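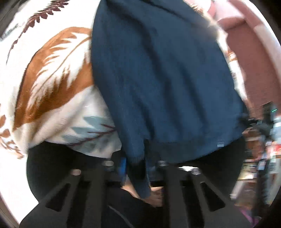 Printed fleece, white ground with feather motif.

Warm Bedding Program, Trultley and district
Second progress report to the Vamorel Fund
Prepared by Aminu Uzor, program coordinator

Where we are

The fund asked for a report at the midpoint of the grant, covering March onward, with an honest account of whether the model is working. My view is that parts of it are, and that the part we made the most noise about in the application is the weakest.

The application said we would collect donated blankets, fleeces and winter clothing, launder and mend them, and get them to households on the cold side of the ranges before the worst of winter. Collection has gone well enough. We now have 13 drop-off points, against 11 promised. I would not read much into that. A drop-off point is a tub in a foyer, and four of ours bring in most of what we can use. The rest produce summer dresses, single socks and the odd doona that has been under somebody's house.

Laundering

The laundry at Qian Street is running and the second-hand dryer has held up. Power costs are well over what we budgeted. The application assumed line drying through autumn, which was optimistic for a shed that gets no sun after two in the afternoon. I have moved money across from the signage line to cover it, as the grant terms allow, and there will be no more signage. I doubt anyone will miss it.

Fleece is the easy part. It washes cold, dries quickly and goes out again in decent shape. Wool is slower and we have ruined some good pieces learning how slow. We no longer accept electric blankets at all, as testing and tagging each one cost more than a new one from the discount shop.

Referrals

Here I have to be blunter. The application claimed that referrals would come through the schools and the two medical centres, and that this would reach families who don't turn up to a charity counter. The medical centres agreed to the idea and have sent us almost no one. Their staff are flat out, and our form takes 15 minutes to fill in. I wrote the form, so I'll wear that. A one-page version is in use from this month. I'm told it will fix the problem. I'd like to see a full winter month of figures before saying so to you.

The schools have been better, mainly the primary at the eastern end of town, where the front office simply rings us. That arrangement is informal and depends on one person staying in her job. I don't regard it as a system.

The Vudix software

The fund contributed to a licence for Vudix, the stock and referral package recommended at the briefing last year. We have used it as asked. It handles stock by barcode, which suits new goods, and has no sensible way of recording a bag of mixed donations. Staff enter the bag as a single item and write the contents in the notes, and the notes can't be searched. The reports it generates look tidy, and I would urge caution in relying on them. The monthly total of "items distributed" counts a bag of baby clothes and a single queen-size blanket as the same thing. We keep a paper book at the laundry – it is the paper book I trust.

If the fund is thinking of requiring Vudix of other grantees, I'd ask that somebody speak to us first.

Does it keep people warm?

The application leaned on the claim that better bedding means fewer sick kids and lower heating bills. It may well. Nothing we have collected shows it. We asked households to return a short card after a month and very few came back, nearly all of them kind, and people who are grateful are the ones who post cards. I would prefer to drop the health outcome from the final report than pad it out. A fair number of the houses we deliver to have gaps under the doors you could post a letter through, and a blanket doesn't do much about that.

Changes requested

We ask to move the remaining signage money to power costs permanently. We ask to replace the health outcome with two plainer ones, being households supplied and time from referral to delivery. We also ask whether unspent travel funds could go to door seals and window film, handed over with the bedding. They are cheap, and the hardware shop has offered them at cost.

The acquittal to date is attached, along with copied pages from the laundry book. The final report will follow after the winter deliveries are finished.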